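Workshop > Notebook > Equipment planning
4 min read
2 comments · 0 shares

Tue 6 April

Budget round for the manipulation bench. Drendanus want an indication by the end of the month if we are to hold the April price, so this entry is to get the reasoning down before the meeting with Bimla and Trefor.

Present position: one two-armed unit on laundry handling, one tabletop station on small objects. Spares for both come out of the same line, and the line is short. Somtochukwu went through the drawer this morning. Finger pads are low, joint covers are fine, cable sets are nil.

Cables are the item I want moved up the list. The external runs to the grippers stand well clear of the arm and form a loop at the wrist, and the loop changes size with the pose. Handling cloth in front of the washing machine is the worst case for it, as both arms are up and close together.

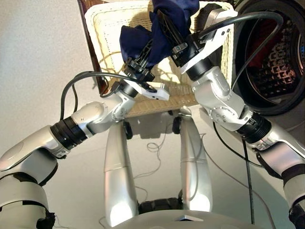 Quote from Craddock for a sleeved set is £834 per pair of arms, fitted. Their unfitted price is lower but the saving goes on our time, and Venla is already booked on the Somham job. I have put the fitted price in the sheet. Clips and spiral wrap can come out of consumables.

Floor wiring to be dealt with at the same time. I have allowed for 20 metres of low-profile floor channel from Jukex. Trefor thinks an overhead drop would be better. It would, but it needs a ceiling survey and there is no money for that in this half. Channel now, overhead drop on the wish list for next year.

Finger pads. The tabletop station runs mesh-faced pads on flat black fingers. We have been ordering these in small lots and paying carriage every time. Melaniia's log shows 19 pads replaced since the start of the financial year, mixed causes, mostly corners lifting. Proposal is one order to cover both halves. Storage life on the adhesive needs checking before we commit. Somtochukwu to ask the supplier for the data sheet and not take the figure on the web page.

Also from Melaniia: can the object set be standardised? At present each person brings in what they like and the results do not compare. Her suggestion is a fixed list with duplicates held in the cupboard, weighted towards things that give the grasp planner trouble. Woven baskets and clear glass would both be on it, the first for the uneven rim and the second for the depth readings.

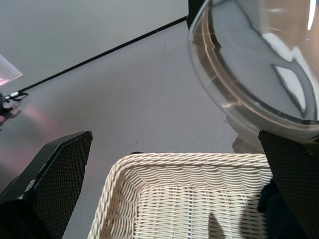
Cost of the object set is small compared with the rest. I have put it under test materials and not under equipment, otherwise it wants an asset number for every bowl.

Second two-armed unit: not this round. The lease figure from Drendanus is £910 a month before insurance and the contract has a minimum term we cannot cover from the present grant. Bimla may have a route through the shared equipment fund. If so the bid needs a utilisation record, and ours has gaps in it. Booking sheet to be filled in properly from now on, including set-up time and time lost to faults.

Order of priority as it stands:
1. Cable sets, fitted
2. Floor channel
3. Finger pads, bulk order
4. Object set
5. Lease, deferred

Open points:
- Does the Craddock sleeving limit wrist rotation? Venla to get the bend radius.
- Is VAT in or out on the Jukex price? The quote does not say.
- Who signs for carriage over the limit while Trefor is away?

Comments (2)

Venla Kuusisto: Bend radius requested. They will want the connector type at both ends, so somebody please read it off the arm for me.

Trefor Lloyd: Fine with the order. Please keep a line open for the overhead drop, even at zero, or it gets lost again. VAT is out on Jukex, I rang them.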